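How to stop plates chipping and smearing when you wash up by hand

Last updated 20/09/2007

Most chips happen in the sink or while the plates are draining. The method below suits ordinary glazed crockery. Leave out anything with gold trim, and wash that singly.

What you need
A washing-up bowl
Liquid detergent
A soft brush or sponge
A rack with upright slots
A clean tea towel

Step 1. Scrape the plates into the bin and rinse off any egg or milk with cold water. Hot water sets both.

Step 2. Fill the bowl two-thirds full with hot water and add one small squirt of detergent. More than that leaves a film.

Step 3. Wash glasses first, then cutlery, then plates, then pans. Put in no more than three plates at a time – they knock together under the suds where you can't see them.

Step 4. Rinse each plate front and back under the hot tap. The foot ring on the underside holds suds, so tilt it.

Step 5. Stand the plates in the rack, all facing the same way, with a gap between each.

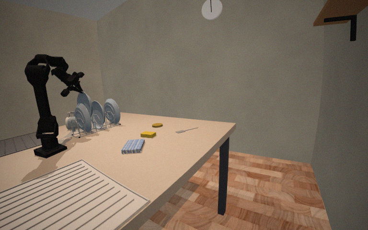
Picture credit: Morkex / Jastar

Step 6. Leave to drain for 10 minutes, then wipe the rims and foot rings with the tea towel. Stack when fully dry.

Hard water
If you still get white marks, add a tablespoon of white vinegar to a bowl of rinsing water. In Ollutport, where the water is very hard, we do this every time from December on, when the good plates are out.

Cleaning the rack
Once a week, scrub the rack with bicarbonate of soda and an old toothbrush. Rinse and dry it before use.

See also: Removing tea stains from cups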